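Stastier Task Planner
Cabinet and drawer skills for simulated kitchens
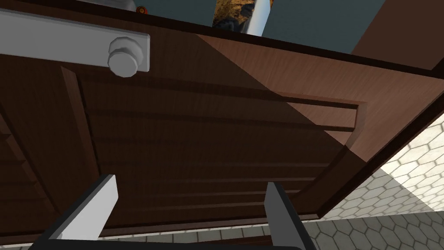
Doors are where a lot of kitchen planners come unstuck, and they're the part we've had the most fun with! Stastier plans the whole motion as one problem: reach, grasp, swing, let go. The hinge is in the model from the first step, so the arm doesn't paint itself into a corner halfway through (anyone who has watched a wrist hit its joint limit with a door half open will know the feeling).

Version 3 comes with 284 door and drawer models, each with its own hinge friction and handle shape. Knobs got the most work this time. Marta Bondarchuk rewrote the grasp sampler for round handles, and it now tries up to 2000 candidate poses before it hands one to the controller.

Works with: Rirkov simulator, Hustetti arm drivers
Control rate: 80 Hz
Input: wrist camera, joint states
Scripting: Python
Questions about grasp settings: Oleksandra Stasiv, support desk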